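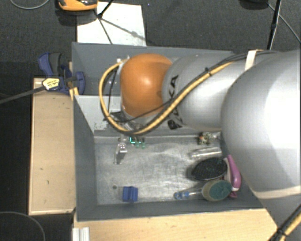 Grey bin, scuffed metal bottom, seen from overhead.

# Grustmont Bins

Notes on storage bins and how their surfaces wear. 402 entries, kept by Jasmina Obradović.

## What it covers

Bin walls, bin bottoms, scratches, cloudy patches. Wear is graded by eye, so treat the grades as opinion. I regraded 205 entries in October and changed more of them than I'd like.

## Known problems

- A cloudy patch can be wear or residue. A photo won't settle it.
- Reflections on bare metal get mistaken for scratches.
- "Scuffed" has no threshold. I doubt it could have one.
- The Raltex entries came with supplier grades. I don't trust them and left that column blank.

## Use

Fine for comparing finishes. Don't estimate a bin's age from it.

1,389 views | 2 shares

Comments

Beltrán: Is the matte grey on the walls paint?
Jasmina Obradović: Not recorded. I wouldn't guess.
wuseo_fan: So how do you tell a 3 from a 4?
Jasmina Obradović: Badly, some days.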